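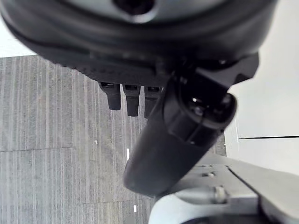 The carpet tiles in gray and off-white stripes, with a few small pale scraps on them.

Nendero > Rooms > Practice kitchen > Gallery

The practice kitchen, in pictures

Welcome to the gallery of our practice kitchen at Nendero. My name is So-ying Au, and I take care of this page and of the cupboards. The kitchen is used by the Treso course, where adults who are new to the country learn the language of the house: how to ask for a cup, how to explain where the plates go, how to say that the sink is full. I was a student of this kind of course myself, many years ago, and I remember very well that I could read a newspaper before I could name the things beside my own faucet.

The room is not big and it was not built for a school. Before us it was an office, and for this reason the floor is carpet. Many visitors ask about it, as a kitchen with carpet is strange for them. We have discussed to change it. In November we received an offer for a hard floor, and we decided to keep the carpet for one more year and to buy new lamps with the money.

About the floor

The floor is made of square tiles with fine stripes. The stripes are in different grays, and between the tiles you can find the seams if you look for them. I like this floor more than my colleagues do. It makes the room quiet, and in a language lesson this is important, especially for the students who sit far from the speaker and must catch the ends of the words.

The other side of the question is cleaning. Small pieces of paper stay on the carpet and they are easy to see when they are light. Ching-wen Hsueh, my colleague in the evening course, asks her students to pick them up during the last minutes of the lesson and she makes it into an exercise. One student says "There is a scrap of paper near the table leg," and the other student must find it. The prepositions improve very much with this exercise. Near, under, behind, next to. She has also written a list for the board, and I copy it here for the teachers who asked for it:

Scrap, crumb, thread, dust, stain, spot.
Pick up, sweep, vacuum, wipe, throw away.
"Is this yours, or may I throw it away?"

Please vacuum in the direction of the door. The bag for the vacuum cleaner is the type marked 1237, and the spare ones are on the shelf in the corridor. When you take the last bag, write it in the notebook.

About the counter and the sink

The long counter is the place where most of the lessons happen. It is white and we try to keep one part of it free for papers. The sink has two basins, and this is useful for teaching: one group can have the food and another group can have the dishes, and they must ask each other for things.

The play food was collected by the course over several years. Some of it came from a family that moved away, and some was bought by Ching-wen with a small budget. She was strict that it should include vegetables which our students cook at home. The first box had only hamburgers and ice cream, and the students were polite, but they had nothing to say about it. With bok choy and eggplant they talked for the whole hour. There was a long discussion if the eggplant should be peeled, and it was the best lesson of that season.

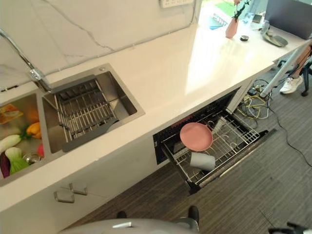
Counter, sink and open dishwasher. Bell pepper, eggplant and greens in the left basin, the dish rack in the right one.

For the names of the vegetables we accept more than one answer. A student who says "capsicum" is not wrong, and a student who says "pepper" is also not wrong, but in our course we write "bell pepper" on the card. The long white one gives more trouble. Some students say "daikon," some say "white radish," and in my family we had a third name for it, which I will not try to spell here. I tell the students to use the name that the shop near them is using.

The pink plate and the gray cup are favorites for the lesson on the dishwasher. The colors help beginners: "Put the pink plate on the rack. Take out the gray cup." Later we take away the colors from the sentence and the students must say the position. The word "rack" has to be explained with care, because there is one in the dishwasher and one in the sink, and a beginner will think that the teacher made a mistake.

Some notes for the groups who use the room

The dishwasher door opens down and needs space in front of it. Please wait until everybody has moved back before you pull out the rack.

Cables on the floor belong together in a bundle after the lesson. If you brought a power adapter, please take it home with you. We have a drawer with lost adapters and it is now hard to close.

The vase may stay on the counter the whole year. Pink was the choice of the morning group. The green sprig should be put back if you move it for a lesson.

A laptop should stay at the far end, away from the faucet. The spray of this faucet is stronger than it looks, as I learned with my own sleeves.

The evening group ends at 9 and the room must be locked after that. The course has place for 30 students in the year, divided in small groups, and there are 2 teachers, so we cannot always open the room for a visit. If you want to see it before you register, write to us first and we will propose an hour. Children can come with you.

Teachers from other schools have asked if they may copy our cards with the kitchen words. Yes, you may. Ching-wen only asks that you correct the card for "drawer," where the first printing has a mistake that we noticed too late. The corrected cards have a green corner. If you have cards without the green corner, please check the spelling by hand.

The next pages of the gallery will be about the laundry corner and the hall, where we practice how to receive a guest and how to say goodbye to a guest who does not leave. I am still choosing the pictures for them. In the meantime, students of the morning group can bring me the borrowed dish towels, washed or not washed, we have only a few left in the cupboard.

So-ying Au

Contact: the Nendero office, ground floor, ask for the Treso course | © Nendero | Back to top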